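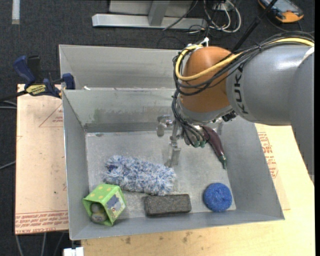
Subject: Re: [bin-picking] planner keeps refusing perfectly good grasps near the wall

Hi all,

Sorry for the slow reply, I've been head down in collision checking and only came up for air this afternoon.

On the list, Wubshet user wrote:

> We're running Kernetti with the stock scene model and a five-walled bin.
> Anything in the middle of the floor is fine. As soon as an object is
> close to a wall the planner throws out nearly every candidate, and the
> few it keeps are daft (wrist folded right over, fingers going in almost
> sideways). Padding is set to 22 mm because that's what the old config
> had. Is the grasp ranker to blame or is it the planner? Also, does anyone
> model their cables, or do you all just hope?

It's the padding, I'd put money on it! We had exactly this. 22 mm on every surface sounds harmless until you remember it goes on the bin and on the gripper, so you've lost 44 before you've even started. I took ours down to 7 on the fingers and left the 22 on the wrist and everything further up the arm. You can set it per link in the Kernetti scene file, it's just not mentioned on the page where you'd look for it (search for "link_margin", one word, underscore in the middle).

Then there's the bin itself. Is yours really straight-sided? Ours has sloping sheet-metal walls and for ages the model had them as upright boxes, so the planner thought it had room at the bottom that it didn't, and no room at the top where there's loads. I swapped the boxes for four tilted slabs, measured with a ruler and a bit of squinting, and the daft wrist poses mostly went away. We also have a second bin right behind the first. Do put yours in the model if you've got one, even if you never pick from it, or you'll get lovely swooping exits that go straight through the shared rim. Same goes for clamps. We've got a bar clamp on the corner of the front bin with its handle sticking up, and I'd left it out because it was "temporary". It's a box in the scene file now.

My current test set is a toy eggplant, a fluffy blue and white duster, a green box with dots on, a dark felty sort of block and a round blue sponge. The eggplant and the sponge are the useful ones for your problem, they end up over by the right wall. The duster is a pain for a completely different reason: the segmentation gives me a ragged mask that changes shape between frames, and the ranker loves the wispy ends. I erode the mask by 15 pixels before sampling and that calmed it down a lot. Don't do that to the sponge, there's not enough of it.

Cables: no, I don't model them properly. There's a fat yellow one plus a great bundle of thin black ones arching over the wrist on our KUKA, and I wrapped the lot in one capsule fixed to the last link. It's crude, and it's wrong whenever the wrist turns a long way, so I also cap the last joint's travel in the planner. I'd like something better. Drastov has a soft-body option, but when I tried it in May the planning time went through the roof and I gave up.

With all that in, I replayed 189 logged picks against the old config and the new one. I haven't tidied up the numbers yet, but the wall cases are the ones that changed, and the mid-floor ones came out the same as before.

Could you post your scene file, or just the bin part of it? And which Kernetti branch are you on? The Omden one had a bug where the padding got applied twice on reload, and if that's you then none of the above will help until you've pulled the fix.

Cheers,
the other bin person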